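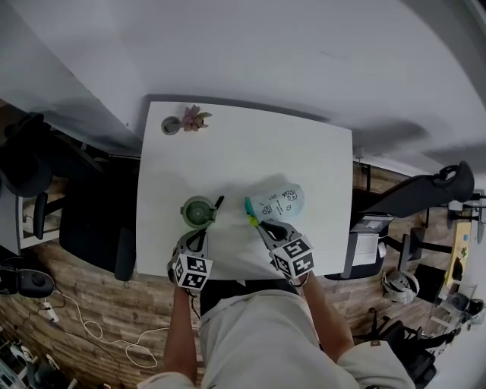
Fikcombe Square Table, White
Small worktable for studies, shared offices and practical rooms

Product family: Fikcombe tables
Shape: square
Top colour: white
Top size: 833 × 833 mm
Height to working surface: 700 mm
Seating: one or two people
Delivered: flat, in one carton
Guarantee: 7 years on top and underframe
Page last revised: 2022-11-07

Overview

The Fikcombe Square is a low, plain table with the same working depth on all four sides. It is meant for rooms where the table is approached from more than one direction, and for work done standing as well as sitting. There is no front or back. The top carries no drawer, rail, raised lip or cable hole, and the full surface can be used up to the edge.

The corners are slightly rounded. The white top is uniform from edge to edge and has no grain direction, which allows two or more tables to be placed together in any orientation. Tables from different deliveries can be mixed. Small differences in white may be noticed between a new table and one that has stood in direct sun for several years.

The table is shown here on a wood-patterned floor, with a black high-backed office chair against the left edge. On the top are a green cup with a thin black stick beside it, a pale blue pouch with a teal and lime-green spout cap, and a small potted succulent towards the far left corner. Chairs, floor covering and all items on the table are excluded from the price.

Using the surface

A square top of this size divides into a near half, within easy reach of the user, and a far half, which is better kept for things that are moved seldom. For a single user, plants, lamps and trays are best placed along the far edge or in one of the far corners. The middle of the table then stays free for handling, sorting or writing.

Cups, pots, pouches and other small containers stand well on the flat top, but there is no edge to stop anything that rolls. Pens and round sticks should be laid down well inside the edge or kept in a holder. A soft container with a cap or spout should be closed before it is laid on its side.

A white surface makes most small objects easy to find, including dark screws, pencils, labels and coloured lids. It shows soft shadows when the light comes from behind the user. Where close work is planned, place the table so that the main light falls from the side, or use two lamps at opposite corners. White paper, white thread and clear parts are harder to pick out. A thin coloured mat can be laid under them.

The table may be used with a desk pad. Pads with a rubber backing should be lifted now and then and the top wiped underneath. Some dark rubber compounds leave a grey tint on pale surfaces that cannot be removed.

Height

The working height of 700 mm is slightly lower than that of many office desks. It suits hand work with the elbows above the object, such as packing, folding, sorting and light assembly. For long periods of typing, a taller user may prefer the Famari desk, which is sold separately and has an adjustable frame.

For standing work the table is suited to short tasks. The user looks down on the full surface and can reach the far edge without walking round. It should not be raised on blocks or bricks. The foot screws are for levelling only and must not be used to gain height.

A chair with armrests will not always pass below the edge of the top. Measure from the floor to the upper face of the armrest and compare this with the clear height under the table, which is less than the stated working height by the thickness of the top and its support. If the armrests strike the edge repeatedly, the edge will mark. The Valtora task chair is supplied without armrests as standard and can be pushed in fully.

Space around the table

Allow 1,451 mm of floor depth where one side of the table is to be used with a chair. This figure takes in the table itself and a chair pulled back far enough for the user to stand up. Where chairs are used on two facing sides, the chair allowance must be added a second time. The table can be placed against a wall or pushed up to a larger desk, but the heights should be checked first if items are to be slid from one to the other.

Keep the floor clear on the side where people stand. Power strips and loose cables should run along the wall or under the table near a leg, fixed so that they cannot form a loop in the walking area. The same applies to headsets, speakers and other small devices that tend to be set down on the floor beside a socket.

The table has no built-in power supply. The Famari cable tray can be fitted below any of the four edges with the screws included in its pack. It holds one power strip and the spare length of its lead. The tray reduces the knee room on that side and is best fitted to a side without a chair.

Load

The table is intended for general office and household loads spread over the top. It is not a bench for vices, presses or any tool that is struck with a hammer. Clamps may be used at the edge if a flat pad is placed above and below. Clamp arms for lamps should be mounted near a corner, where the support is stiffest.

Do not sit or stand on the table. Do not drag it while it is loaded. Two people should lift it by the underframe – never by the top alone – and set it down on all four feet together.

Assembly

Assembly takes one person, though a second pair of hands is useful when the table is turned over.

Open the carton on a clean floor and leave the lower protective sheet in place. Lay the top face down on the sheet. Set the underframe on it with the marked corner to the marked corner of the top. Start all screws by hand before tightening any of them. Fit the legs, then tighten the screws in diagonal order. Turn the table over, stand it in its final place and adjust the foot screws until it no longer rocks.

Check the screws again after a month of use. If the table has been moved to another room, repeat the levelling. Wood-patterned floor coverings are often laid over an uneven base, and a table that is level in one spot may rock when shifted by a small amount.

The spanner is supplied. A power screwdriver should not be used for the final turns.

Cleaning

Dust with a soft dry cloth. Remove ordinary marks with a damp cloth and a little washing-up liquid, then wipe with clean water and dry. Ink should be dealt with on the same day. Test any stronger cleaner on the underside first.

Do not use scouring powder, wire wool or abrasive sponge. Melamine foam blocks act as a fine abrasive and will leave a dull patch if used repeatedly in one place.

Plant pots without a saucer should not stand directly on the top. Water caught below a pot can leave a ring, and grit on the base of the pot will scratch when it is turned. A small dish or a felt disc is sufficient. The same advice holds for heavy cups with an unglazed foot.

Hot pans must be placed on a trivet. Cups of tea or coffee may be put down without one.

Versions and order codes

The square table is available with a white top only. Two underframe colours are offered, white and dark grey, at the same price. The order code is FS-833-W for the white underframe and FS-833-G for the grey.

A rectangular table of the same height is listed separately. Its long side does not correspond to two square tables placed together, and the two models are not recommended for use in one row.

Spare parts are kept for both versions. These are: foot screw, leg, screw set with spanner, and underframe corner. Replacement tops are supplied without screws and should be ordered together with a screw set.

Accessories

Famari cable tray, fits below any edge
Famari clamp lamp, with pads for the table edge
Valtora task chair, without armrests
Valtora armrest pair, not advised for use with this table
Felt foot caps, set of four

Felt caps are suitable for hard floors. They raise the table very slightly and must be fitted to all four feet. Replace them when the felt has become thin or has collected grit.

Delivery and returns

The table is supplied in the United Kingdom and Ireland by Swanepoel. Delivery is to the ground floor; delivery to an upper floor must be arranged when the order is placed. Inspect the corners of the carton before signing. Damage to a corner of the top should be reported with a photograph of the carton as well as of the part.

Unassembled tables can be returned in the original carton. Assembled tables are accepted only where there is a fault. The delivery charge is refunded for faulty goods.

The warehouse is closed for stocktaking during the first part of July. Orders received in that period are dispatched in the order of receipt once it reopens.

Guarantee

The guarantee covers separation of the top from its edge, distortion of the underframe and failure of the screw fixings in normal indoor use. It excludes scratches, stains, fading, damage from clamps used without pads, and any table kept outdoors or in an unheated building. Keep the label from the underside of the top or note its number. It is needed for all claims and for matching spare parts.

Contacts

Technical questions and drawings: Johanna Wieser, Fikcombe product support
Trade orders and spare parts: Settimio Mancuso, Swanepoel sales office

Please quote the order code and the label number in all correspondence.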